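Pekstead 桌布与餐垫系列 Sulum 水洗亚麻

首页 > 餐桌布艺 > 桌布 > Sulum

颜色:燕麦、雾蓝、旧砖红、墨绿
成分:亚麻 100%
织造:平纹,成衣后水洗
边饰:手工折角,双线压边
配套:餐垫、餐巾、长条桌旗(均可单买)

关于这块布

常来店里的朋友大概都知道,我们做桌布做得很慢,一个颜色要染好几轮小样,挂在窗边看上午的光,再看傍晚的光,看到大家都不吵了才肯下单。Sulum 是我们自己家里用得最多的一款,所以写起来难免啰嗦,请您泡杯茶慢慢看。

这块布摸上去有一点点筋骨,又不扎手。新布刚打开的时候会觉得它有些硬挺,铺在桌上四个角支棱着,像刚理完发的小孩子。别着急,洗过几次之后它就松下来了,垂下去的那一截会自己找到舒服的弧度。我们出厂前已经水洗过一道,您回家再洗,尺寸变化就很小了,不过第一次还是请单独洗,尤其是旧砖红和墨绿这两个深色。

亚麻上会有粗细不一的纱结,这是麻纤维本来的样子,每一块都不同。有客人专门来信问能不能挑一块纱结多的,当然可以,下单时在备注里写一句就好,仓库的同事很乐意翻给您看(他们其实各有偏爱,翻着翻着就聊起来了)。

颜色怎么选

燕麦最好搭,木桌、石面桌都压得住,家里椅子颜色杂的话,选它最省心。雾蓝偏灰,阴天看着安静,晴天会亮出来一点,我们很喜欢用它配早饭。旧砖红适合天冷的时候,炖一锅汤端上来,整个屋子都暖和了。墨绿卖得最慢,可是买过的人常常回来再买餐巾,真叫人高兴!

至于餐具,我们的意见一向是越简单越好。素白的瓷盘放在哪个颜色上都好看,布的纹理粗一些,釉面光一些,两样东西互相衬着,桌上就有了层次。

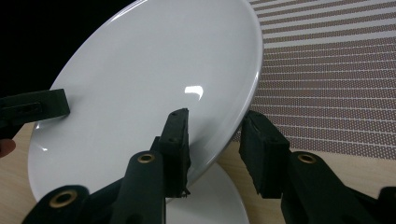
素白瓷盘,釉面光亮,没有花纹 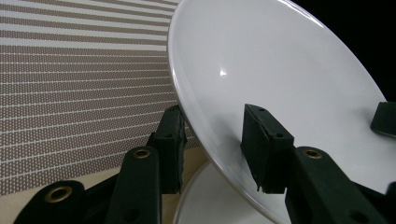 如果您家里的盘子带花边或者金线,那就挑燕麦或雾蓝,让布退后一步。深色桌布配花盘子也不是不行,Babak Daneshvar 就很坚持这样摆,他是 Sulum 的配色师,家里一大柜子花盘子,谁劝都没有用。他说桌上热闹一点,饭也多吃两口。我们想了想,也有道理,您随自己喜欢就好。

尺寸怎么量

先量桌面的长和宽,再想想您希望布边垂下来多少。平常吃饭用,垂得短一些,坐下时不会裹住膝盖;请客的时候可以垂得长一点,看着隆重。圆桌请量直径,量的时候让尺子从圆心过去,偏一点点都会短。如果桌子可以拉开,请按拉开以后的长度来量,我们收到过好几封来信,都是过节那天才发现布不够长的,看得我们也跟着着急。

常规尺寸之外可以定做,裁缝间每周三统一开裁,赶在那之前确认好尺寸的订单,当周就能排上。定做的布请多核对一遍数字,裁下去就没法接回来了。拿不准的话,把桌子的样子和尺寸写信发给我们,我们帮您算。

洗涤与收纳

冷水或温水都可以,洗衣机选轻柔程序,转速不要太高。请不要用漂白剂,也不要用柔顺剂,用久了布面会发腻,吸水也变差。洗好后趁半干抖开,把边角拉平,挂在通风的地方。喜欢平整的,半干时从反面熨;喜欢自然褶皱的,直接铺上桌就行,我自己属于后一种,图省事。

沾了红酒或者酱汁,先用干布按一按,别来回搓,然后尽早用冷水冲反面。咖啡渍一般洗一次就淡了,油渍可以先点一滴洗碗液,放一会儿再洗。蜡烛油请等它凉透变硬,轻轻刮掉,再垫上纸用低温熨斗吸一遍。

收起来的时候,卷着放比叠着放好,折痕会少很多。南方的朋友梅雨天请记得拿出来晾一晾。

同系列

Bite 餐巾:和 Sulum 同一种布,略薄一些,擦嘴更柔软,四角各有一小段撞色线。六条一套,也可以混色,备注里写清楚就好。
Ultside 餐垫:双层夹棉,热碗直接放上去,桌面也不容易留印子。适合平日不想铺整张桌布的人家,吃完一抖,收进抽屉。

客人常问

刚收到时有一点味道,正常吗?
正常的,是麻布本身的草味,洗一次再晒一晒就散了。

椅子上的猫会抓坏它吗?
平纹织得密,偶尔勾一下没有大碍。勾出来的线请不要剪断,用针从反面慢慢带回去就好。

可以烘干吗?
可以用低温,烘到还带一点潮就取出来。烘得太干,褶子会很难熨开。

订购与退换

单笔满 1000 元,我们送一条 Bite 餐巾,颜色随您挑。常规尺寸收到后 9 天内,没有下过水、没有剪过吊牌的,都可以退换;定做的尺寸不退,但如果是我们裁错了,一定重新做给您。想先摸摸布的,可以单独索取色卡,四个颜色订在一起,每一片都够您铺在桌角看一整天的光线变化。

二月里会补一批雾蓝的长桌旗,上次没有买到的朋友可以在页面下方登记邮箱,布一到我们就写信告诉您。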